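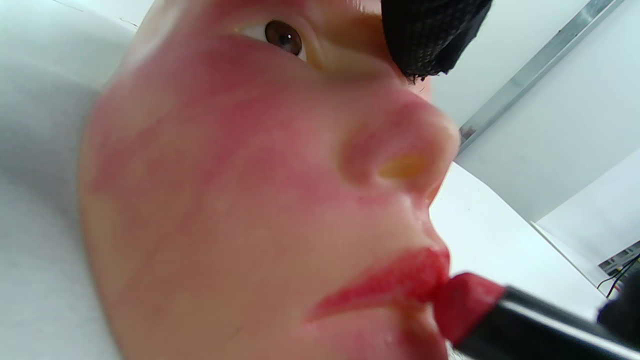 Why Do Our Faces Turn Red?

Have you ever tripped in front of your whole class and felt your cheeks get hot? Then you have blushed, and so has nearly everyone you know (yes, your teacher too!).

Your skin is full of tiny tubes called blood vessels, some of them thinner than a hair. There are lots of them in your cheeks, and they sit close to the surface. When you feel shy or embarrassed, your brain sends out a message and those little tubes open wider. More blood flows through, and the color shows. On darker skin the change can be hard to spot, but the warm feeling is just the same.

Running around does it as well. When I was a boy in Drendthorpe I raced my sister up the hill every morning in May, and we came home puffing, with faces like two tomatoes! That was our bodies letting heat out through the skin.

People have liked the look of rosy cheeks for a very long time. The ancient Egyptians colored their faces with a red earth called ochre, and actors still dab on rouge before a show so that the back row can see their faces better.

Try it yourself: look in a mirror, do 56 star jumps, then look again.

Written by Wahyudi Jugah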